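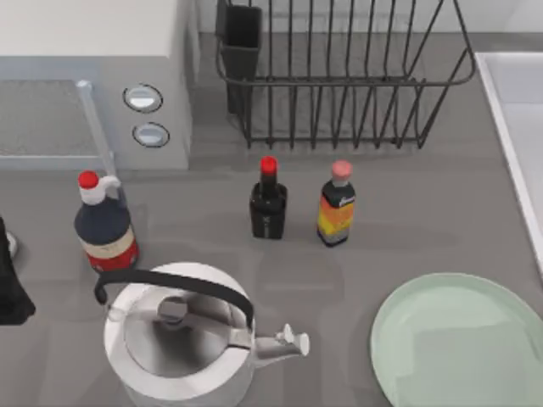
Does the Grollarby come with a trial period?

The first 19 days are free, after which it bills you monthly until one of you gives up.

I signed in March. The Sison cost less, but the salesman at Hendo lowered his voice when he said so, and I am a coward around lowered voices.

By day two it had opinions about my kettle. By day nine it was sending me a weekly report titled "Our Kitchen." I called to cancel.

"May I ask why?" said the line.

"It rates my dinners."

"Would you like to rate them back?"

I gave Tuesday's soup four stars. The Grollarby gave it two. We are in arbitration.

Print this story | E-mail this story

Comments

dumpling_hour: Mine gave toast a one.

r.k.: Get the Sison. It can't read.

back2basil: Who won the soup thing??

Contact | © 2023 Dumanen Stories | Back to top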